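Chapter 3

Structure: Why Cloth Holds Together

In this chapter
Warp, weft and the idea of interlacing
The three basic weaves and how to spot them
Sett, balance and cover
Twining, plaiting and other relatives of weaving
Reading a structure from a sample

Before you start: you should have finished the fiber burn tests in Chapter 1 and have your yarn cards from Chapter 2 handy. You'll want a magnifier, a pin, and an old dish towel you don't mind ruining.

The first piece of cloth I ever took apart on purpose was a dish towel from my grandmother's kitchen. I was supposed to be writing a paper on the history of the textile trade in Mirnville, and I was stuck, so I sat at her table with a sewing pin and started pulling threads out of the hem. An hour later I had a little heap of cotton, half a towel, and no paper. But I had noticed something that I'd somehow missed in twenty years of drying dishes. The threads going one way were smooth and tight and came out straight. The threads going the other way were softer, fatter, and came out crimped like a kid's hair after braids. Why would anybody use two different yarns in one plain white towel?

That question is most of this chapter. Go ahead and wreck a towel of your own while you read.

3.1 Two sets of threads

Nearly everything we call woven is made of two sets of threads that cross at right angles. One set, the warp, is stretched on the loom before any weaving begins. It's under tension the whole time, it gets rubbed by the heddles and the reed, and it has to survive all of that without snapping. The other set, the weft, is carried across the warp a row at a time. The weft has an easier life. It can be soft, lumpy, weak, fuzzy, even barely spun, and the cloth will usually come out fine.

So there's the answer to my towel. The smooth tight yarn was the warp and the fat soft one was the weft. The soft yarn is there to soak up water, and the firm yarn is there because the loom wouldn't tolerate anything else. When you pick up an unknown fabric and want to find the warp, look for the selvage first (the warp always runs parallel to it). No selvage? Tug the cloth gently both ways. It will often give less along the warp. Then look at the yarns, and put your money on the one with more twist. None of these is foolproof, and I've been wrong in front of a full classroom, so use more than one.

Crimp is the other thing to look for. A thread that goes over and under its neighbors has to bend, and it keeps that bend after you pull it out. Lay a pulled thread beside a ruler without stretching it, mark the length, then straighten it and measure again. The difference is the crimp. You'll do this properly in Exercise 3.2, but try it once now with a thread from your towel. It's oddly satisfying!

3.2 Three weaves to know by heart

Plain weave is over one, under one, and on the next row the opposite. It has as many crossings as you can possibly fit into a given number of threads, and crossings are what lock a cloth together. Muslin, canvas, taffeta and bandage gauze are all plain weave. They look and feel nothing like each other, and we'll get to why in a minute.

Twill moves the crossings over by one thread on each row, so you see a diagonal line. Denim is the one everybody knows. Turn up the cuff of your jeans and you'll find the diagonal on both sides, though the colors trade places. Since a twill has fewer crossings than a plain weave, the threads can slide closer together, and you can pack more yarn into the same inch. That's how work clothes get to be heavy without getting stiff as a board.

Satin spreads its crossings as far apart as it can and scatters them so that no diagonal shows. The long stretches of thread between crossings are called floats, and they're what gives satin its shine. They're also what your cat's claws are looking for. I own one satin blouse and I wear it to places without cats.

My old teacher, Manouchehr Talebi, made us draw all three on graph paper until we could do it while talking about something else. A filled square means the warp is on top, an empty one means the weft is. I thought this was old-fashioned and I grumbled about it. Now I make my own students do it, and they grumble too, and by October they're doodling twills in the margins of their other classes' notes.

3.3 Sett, balance and cover

Back to gauze and canvas. Same weave, wildly different cloth. What changes is the thickness of the yarn and how closely it's set, and weavers call that spacing the sett. Put thin yarns far apart and you can read a newspaper through the result. Put thick yarns hard up against each other and you can make a sail.

A balanced cloth has the same kind of yarn and the same spacing in both directions. Plenty of good cloth isn't balanced at all. In a tapestry or a flat-woven rug the weft is beaten down so hard that the warp vanishes completely, and all you see is weft. Weavers call this weft-faced. Flip the proportions and you get warp-faced cloth, such as most narrow bands and straps.

Tahmineh Abbasi, who taught the band-weaving course at Metmont when I was a beginner there, had a strap with 141 warp ends in the width of my hand. I remember the number because I miscounted it twice and she made me go again. You could not see one bit of weft in that strap except at the very edges, where it turned around to come back.

Cover is the word for how much of the surface is taken up by yarn and how much is just air. High cover keeps out wind. Low cover lets through light, water, steam, flour, whatever you like. Don't think of the holes as a failure of the weaving. Often enough they're what the maker was after.

3.4 Weaving without a loom

Everything so far has assumed soft yarn and a frame to stretch it on. But take away the loom and make one of the two sets stiff, and you've got basketry, which uses a lot of the same ideas under different names. The stiff uprights are called stakes. They do the job of the warp, and they don't need tension because they stand up by themselves. The strands that travel in and out between them are the weavers, and they behave like weft.
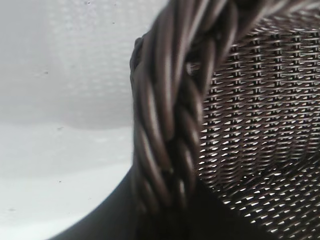 Figure 3.1 A braided rim in dark brown synthetic wicker, with the openwork wall of the basket beside it.

Compare the two structures in the figure. The wall is an interlacing of flat strands and vertical stakes, and you could graph it if you had to. The rim is a different animal. A braid, or plait, has only one set of strands, and they take turns wrapping over one another, so there's no warp or weft to find. Makers like a border of this kind because an edge takes most of the handling, and because a row of bare stake ends is no fun to grab. Cloth has the same problem, by the way. Hems, fringes, selvages and bindings are all ways of dealing with the place where the interlacing stops.

Material matters here too. Willow has to be soaked before it will bend, and it shrinks a bit as it dries. Synthetic strands come off a reel at the same width from end to end, which makes them easy to keep even and, to my eye, a little less lively. Renato Evangelista disagrees with me on this and has written me long letters about it. I'll let you make up your own mind after the lab.

Twining deserves a mention before we move on. Instead of one weaver going in and out, you work with two at once, and they twist around each other between every pair of stakes. It's slower to do, but it grips beautifully, and it's very old. You'll twine a small sample in Exercise 3.4, using cord and a piece of cardboard.

3.5 Words to keep straight

Warp: the set of threads held under tension during weaving.
Weft: the set carried across the warp.
Float: a stretch of thread that passes over two or more others without interlacing.
Sett: the spacing of the warp, given as ends per inch.
Selvage: the finished lengthwise edge of a woven cloth.
Stake: a stiff upright in a basket.
Plait: a structure made by crossing the strands of a single set over one another.

Warm-up questions

1. Pull one warp thread and one weft thread from your dish towel. Which has more crimp, and which has more twist?
2. Find a plain weave, a twill and a satin in your own closet. Write down the fiber content from each label.
3. Look at the edge of any basket, mat or hat you have at home. How did the maker finish it, and where do the ends go?
4. A fabric has thick, loosely twisted yarn in one direction and thin, firm yarn in the other. Which is probably the warp? What would you check next?

Keep your pulled threads. Tape them to a card and label them, and we'll use them again in Section 3.6 when we start measuring.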